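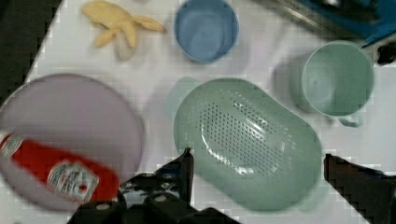 Food waste collections to go weekly in Gultine

Households in Gultine will have their food waste collected every week from August, the district council has confirmed. Collections are currently fortnightly and share a vehicle with garden waste.

The two streams will be separated under the new arrangement. Food waste will be taken to the anaerobic digestion plant at Cesell, where it is broken down in sealed tanks to produce biogas and a liquid fertiliser. Garden waste will continue to go to the open-air composting site at Mirani and will stay on its fortnightly cycle.

The council said the change follows a three-month trial in the streets north of the railway line. Mixed loads had been difficult to process at either site. Cooked food and meat cannot be accepted for open-air composting, and woody material has to be removed before a load can enter the digester.

Each household will receive a lidded kerbside caddy and a smaller one for the kitchen. Flats with shared bin stores will be given communal containers instead. Delivery is due to start in the town centre and move outwards, with outlying farms and hamlets last.

Items accepted in the new caddies include fruit and vegetable peelings, banana skins, tea bags, coffee grounds, bread, rice, pasta, dairy products, meat, fish and small bones. Liquids, cooking oil, packaging and pet litter are excluded. Large bones should go in general waste.

Caddies may be lined with newspaper or with any plastic bag, including old carrier bags. Liners are stripped out at Cesell before treatment and sent for energy recovery. Compostable liners are treated in the same way – they do not break down fast enough in the digester to be left in. Residents who already have a supply can use them up.

Collections will be carried out by Vindetti, which holds the existing waste contract. The firm will run three smaller vehicles on the food rounds, each with a sealed body. Caddies should be at the kerb by 6.30am with the handle pulled forward to lock the lid. Crews will not take food waste left loose or in untied sacks beside the caddy.

Blocks of flats with more than 30 units will be surveyed separately, and a start date for these has not been set. The council expects the survey to cover up to 200 bin stores across the district.

General waste and dry recycling days are unchanged. A revised calendar will be delivered with the caddies.

Comments (3)

hillside_end
We had the trial. Works fine but the kitchen caddy lid doesn't stay up on its own. Newspaper in the bottom helps.

Mossy
Does anyone know if you can say no to the caddy? I compost all my peelings and there is very little left over.

R14
Same round as the recycling or a different day? Article doesn't say.

Contact the newsdesk | © Gultine District News | Back to top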